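Portes ouvertes chez Zametti, notes en vrac

Arrivée 9 h et des poussières, parking déjà plein. Badge, café, pas le temps de le finir. Brodie Ormsby nous prend en charge, 15 personnes dans le groupe, ça piétine un peu dans le couloir. On commence par la réserve (fermée au public d'habitude) puis l'atelier de finition. Bruit correct, on s'entend parler.

Le gros du catalogue c'est la petite pièce transparente : couvercles, clips, cales de présentation. 3,223 références d'après le panneau de l'entrée, dont 88 faites pour Cutville. Je n'ai pas tout retenu, ça allait vite.

Ensuite la salle de contrôle. Ma préférée. Grande table blanche, mate, placards hauts le long du mur et une vitrine pleine de petites choses sur ses étagères. J'aurais bien fouillé dedans. Pas eu le droit, évidement.
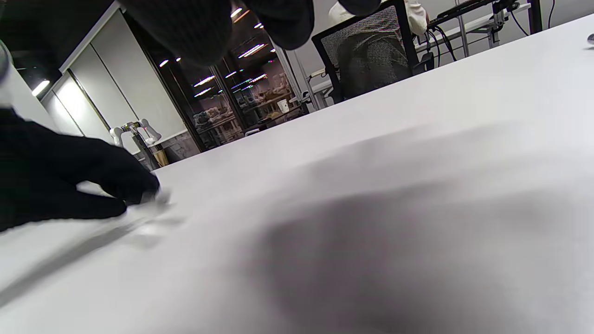 Main gantée de noir et petite pièce transparente, sur la table blanche.

Le plastique clair sur du blanc, franchement pas facile à repérer, il faut attendre que ça accroche la lumière. Tout se fait à plat, du bout des doigts. Ormsby insiste sur les rayures, on les cherche à l'oeil avant la mise en sachet. Une dame demande si on peut essayer. Non. Dommage.

Passage express par l'emballage : cartons Cosgrove, étiquettes, un rouleau de scotch qui refuse de se décoller. Une palette part pour Lillamholm, je n'ai pas compris ce qu'ils en font la bas.

Fin de visite un peu bousculée, le groupe suivant attendait derrière la porte. Petite boutique à la sortie, j'ai pris deux boîtes à vis, prix corrects.

Prochaine visite en juillet, inscription à l'accueil. Venir tôt pour le parking, et prévoir des chaussures fermées.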